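Macht Gelb wirklich gute Laune?

Gelb macht fröhlich, Blau beruhigt, Rot macht wütend. Das steht in Zeitschriften, auf Farbeimern und manchmal sogar in Schulbüchern. Aber woher will man das wissen? Schauen wir lieber genauer hin, bevor wir es glauben.

Was Farbe überhaupt ist

Licht von der Sonne sieht weiß aus, besteht aber aus vielen Farben. Beim Regenbogen sieht man sie nebeneinander. Fällt Licht auf eine Zitrone, schluckt die Schale vor allem den blauen Anteil. Der Rest springt zurück in dein Auge, und dein Gehirn macht daraus »Gelb«. Das lässt sich messen, daran zweifelt kaum jemand.

Und die Laune?

Hier wird es wackelig. Stell dir vor, eine Firma namens Lebrun verkauft Wandfarbe und schreibt auf den Eimer: »Gelb macht glücklich!« Da darfst du ruhig fragen, wer das geprüft hat. Wer Farbe verkaufen will, findet seine Farbe natürlich toll.

Joyce Kariuki unterrichtet Kunst und wollte es mit ihrer Klasse selbst herausfinden. 16 Kinder malten in einem gelben Zimmer, danach in einem blauen. Im gelben Zimmer waren mehr Kinder gut gelaunt. Beweis gefunden? Leider nein. Vor dem blauen Zimmer hatten alle schon eine Stunde gemalt, und 6 Kinder hatten Hunger. Vielleicht lag es also am Magen und gar nicht an der Wand.

So ein Versuch ist nur fair, wenn sich bloß eine Sache ändert: die Farbe. Uhrzeit, Licht und Aufgabe müssen gleich bleiben — und das ist ziemlich schwierig.

Überall dasselbe?

Auch das stimmt nicht. In manchen Ländern trägt man bei Trauer Schwarz, in anderen Weiß. Und wer einen gelben Lieblingspulli hat, denkt bei Gelb an etwas anderes als jemand, den gerade eine Wespe gestochen hat.

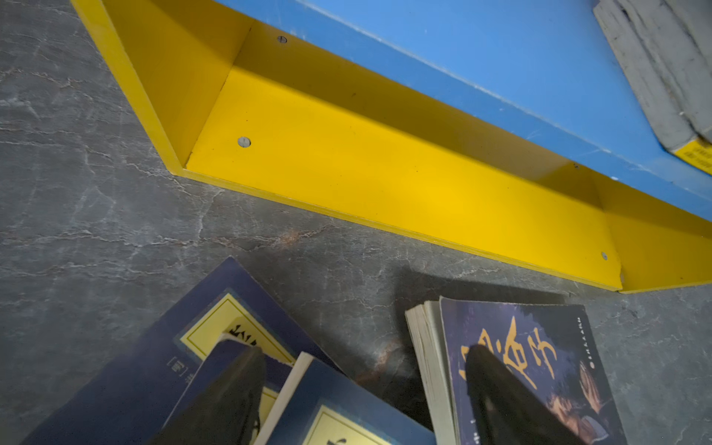

Knallgelb vor Himmelblau: Welche Farbe fällt dir zuerst auf?

Sicher ist, dass starke Farben neben blassen auffallen. Deshalb sind Warnschilder selten beige. Auffallen und fröhlich machen sind aber zwei verschiedene Dinge.

Probier es selbst

Male 2 gleiche Blätter an, eins gelb und eins blau. Zeig jedem Kind nur ein Blatt und frag: »Wie geht es dir gerade?« Verrate vorher nicht, worum es geht. Sonst sagen dir die anderen vielleicht nur, was du hören möchtest.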